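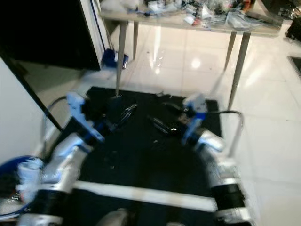 The light wood table, with the black mat laid in front of it on the white tile.

Small Things, Boxed

Natalia Huerta keeps a drawer for wrapping. It holds tissue, tape, ribbon ends and the scissors that her family is not allowed to use for anything else. In January she cleared it out and found two presents she had meant to give at Christmas and forgotten. Both were for the kitchen.

Huerta ran the housewares counter at Ledesma until the store closed, and she still gets calls from former customers who want to know what to buy for a son's first apartment or a neighbor who has just moved in. Her answer hasn't changed much. Buy something small that gets used every day, and leave it in its own box.

"People throw the box away and wrap the thing itself, and then it looks like a potato," she says. "The box has corners. Use them."

She wraps at a table on a hard floor, standing up. Carpet eats scissors and tape, she says, and a bed is worse. Paper goes face down, the seam goes on the back, and the ends get folded in before any tape is cut.

Kitchen timers are the gift she comes back to most. They are cheap and light to mail, and a cook who already has one can use another. A tall, narrow carton is easy to dress up, too. The one shown here has a pale blue timer printed on the front and "KITCHEN TIMER" in white capitals up the side, and a strip of bright green at the torn top does a good deal for all that gray. Huerta would stick with one color of trim on a box like this and let the printing show.
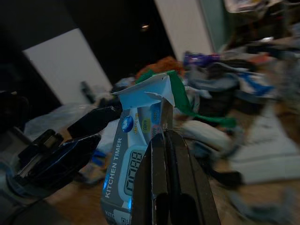
Torn flaps don't bother her much. Cristóbal Alarcón, who sold paper goods under the name Filler for years, is stricter. He trims a ragged edge straight before he does anything else, and he won't send out a carton that has been opened badly. On the pale blue and gray box, the white flap bent out at the top would be the first thing to go. Huerta would fold it down and put the tissue over it.

They agree on the price. Neither likes to spend more on the wrapping than on the timer.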